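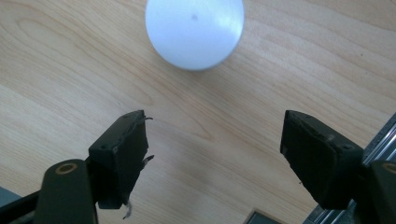

Left pad fraying along its inner edge, ball on the table ahead.

Home | Notebook | Cells | Spares | Log in

December, 16:10. Gripper, Danov cell. Pads were due at 4000 cycles. Left one has grown a beard. Right is scuffed, with a rough lower corner, but clean shaven. Swapping both anyway. Checked rail screws, re-zeroed jaw opening to 70 mm. Will look again at 1000.

2 comments
Jui-lin Chu: Spares drawer has 6 left. Had.
Hiu-tung Mok: Trim the beard, save a pad?
Shares: 0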